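Sikholm adds countertop care evening after April refit

February 6, 2023

The shared kitchen at Sikholm will run a free evening session on looking after stone countertops, following a run of requests from people who use the room. The session is open to 40 people and covers everyday wiping, dealing with spills that have been left to sit, and which cleaners to keep away from the surface.

The kitchen was refitted last April, when the old worktops were taken out and pale speckled stone went in along the walls. Fitting was done by Muten, which also supplied the raised ledge at the back. The new counters have been popular, but light stone shows tea, curry and cooking oil more readily than the dark tops it replaced, and the booking desk has logged 11 reports of marks since the summer.

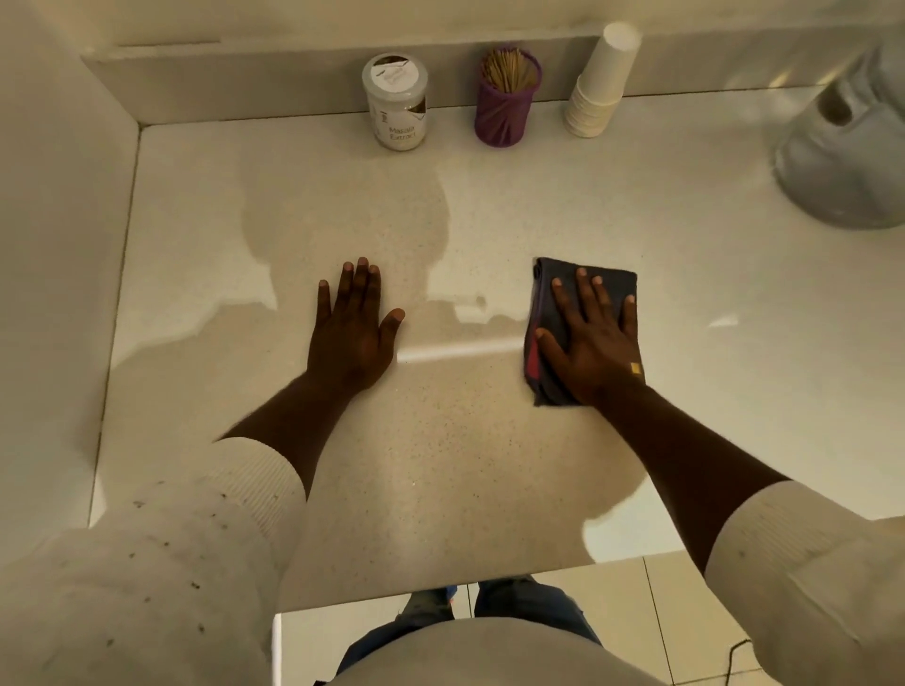

Most of those marks came off with a damp cloth and a little patience. The advice now posted by the sinks is to fold the cloth into a thick pad, wet it with warm water and a small amount of dish soap, and press down with a flat hand while wiping. A folded pad gives several clean faces, so the cloth can be turned over before it starts moving the stain around. Dark cloths are fine to use on the pale stone provided they have been washed a few times first. New ones can lose color, and two of the marks reported in the fall were traced to dye.

Users are also asked to start at the outside of a spill and work in toward the middle. Going the other way tends to spread a thin film over a much bigger area, and that film dries into a dull patch that only shows once the overhead lights are on.

Abrasive powders, steel wool and anything containing bleach should stay in the cupboard. Vinegar and lemon juice are off the list as well. They are often suggested online for kitchen stains, but Muten's care sheet warns against them and the kitchen is following the sheet.

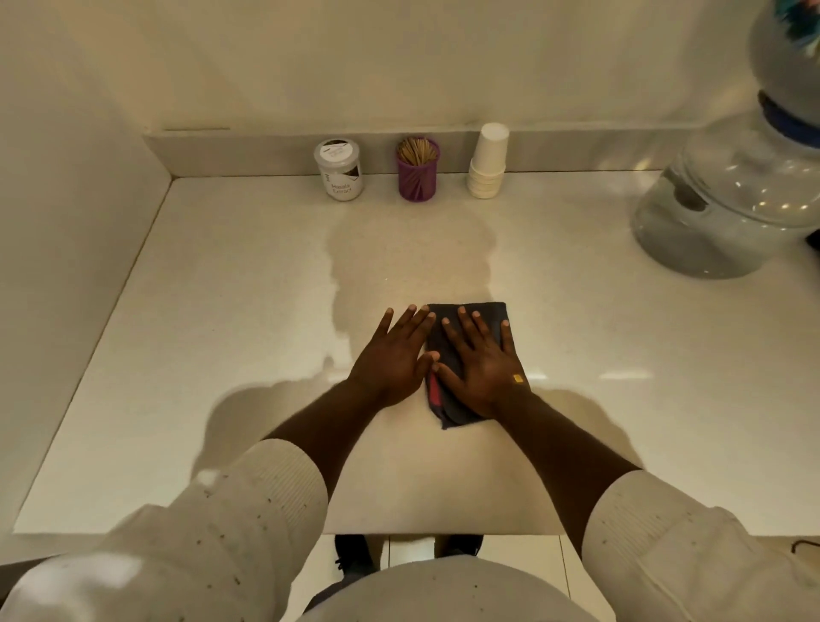

How long should a wet patch be left on the counter?

A few minutes is enough for most food stains. After that the water should be taken up with the cloth and the surface dried with a second, clean one. Standing water will not harm the stone if it is forgotten for a short while, but it can leave a ring, and it makes the next person's flour and paper bags wet.

Yellow stains are the most common complaint. Turmeric, mustard and saffron are the usual causes, and all of them get harder to lift overnight. For these the kitchen recommends two or three short rounds with soapy water, rinsing the cloth fully in between, instead of one long scrub. If color is still there after the third round, the spot should be written in the book by the door so that it can be treated with a stone poultice. The kitchen keeps a tub of this in the locked cupboard – it needs to sit for a day under plastic wrap, so it is only used when the room is not booked.

Sleeves are another small point on the new notice. Users are asked to push them up before wiping, as cuffs pick up grease from the counter and put it down again somewhere else.
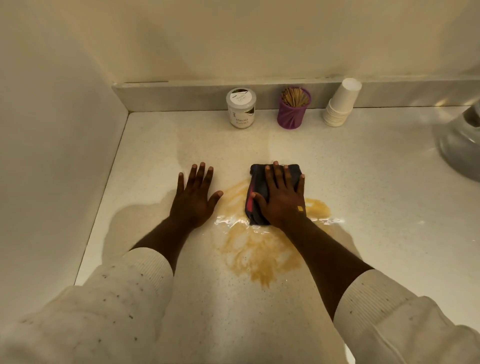 Wiping a yellow-brown stain on the pale countertop with a folded cloth.

The session will last a little under two hours, with time at the end for people to try the method on offcuts of the same stone. Lysenko, the hardware store on the corner, is giving 100 cotton cloths, and everyone who attends can take one home. The rest will be kept in the drawer under the main counter for general use. They should be rinsed and hung on the rail after use and not left folded in the sink.

The kitchen is also looking at sealing the counters again this spring. Siltel, which looks after the building, has set aside $200 for the sealer, and the work would close the room for one day and one night. Regular groups will be told the date before it is fixed and can ask for a different one if it clashes with a booking.

Places for the evening session can be reserved at the booking desk or by adding a name to the sheet in the hallway. Children are welcome with an adult. Anyone who has a stained piece of stone at home and can carry it is invited to bring it along.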